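June
Iman Gaber, Jhair Mamani and Mercedes Guzmán
2 min read

3.2 Preparation and upkeep of the hand-held grippers

Both grippers of the Cirik set are prepared in the same way before a session. The finger pads are wiped, the pivots are checked for play, and the screw in the base plate is tightened by hand with a short driver. The printed mat is then laid flat on the work surface, and a short sweep over it gives the reference for the camera pose. A sweep is accepted when the residual stays below the limit set in Section 3.1; otherwise the mat is smoothed and the sweep is repeated.

Pad alignment matters more than we first expected. A pad that has turned slightly on its arm still closes on a thick object but slips on a thin rim, as on the bowl in Figure 4.
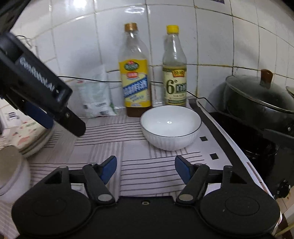 Figure 4. Hand-held gripper with blue finger pads over a kitchen counter; bowl on striped cloth, printed mat to the right.

Wear was logged over 179 sessions in home kitchens. Pads were replaced every 700 closures, a figure taken from bench tests by Eliécer Giraldo on the earlier Pomilow arms. In 31 sessions a pad had to be changed sooner — mostly after contact with oil or sugar, which hardens the surface. Linkage play was the second most common fault. It was cured by reseating the pivot pins, and no arm was replaced.

After each repair the opening width was measured again at both ends of travel and the new values were written to the session file. Recordings made between the last good check and the repair were kept but marked, and they are left out of the training set used in Section 4.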